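4.2 Checking the simulated gripper before a test run

The Stinddale cell exists in two forms: the bench in the laboratory and a simulated copy in which all settings are tried first. This section describes how the simulated gripper was set up and kept in order between February and the final assessment. The work was carried out with the Malhotra scene files supplied to the project by Justetero.

The wrist view was used as the main check. After each change to the gripper model, the arm was sent to its rest pose and the fingers were commanded to the open position. A still was then saved and compared with the reference still for that pose. 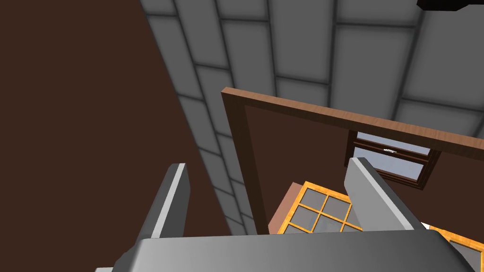 Figure 7. Simulated wrist view, fingers open and no object held. The doorway and windows are visible beyond the gripper.

The gap between the fingers was read from the joint log, as the angle of view makes the right finger look wider than the left. A run was accepted only if both finger joints agreed to within 2 per cent of the commanded value. Of 408 runs recorded, 302 met this limit at the first attempt. The remainder were traced to an old Clevitz driver setting, which restored the previous finger offset whenever the scene was reloaded.

The offset is now written to the start-up file and the log is cleared after every 100 runs. The procedure is given in Appendix C, together with the settings for the bench gripper.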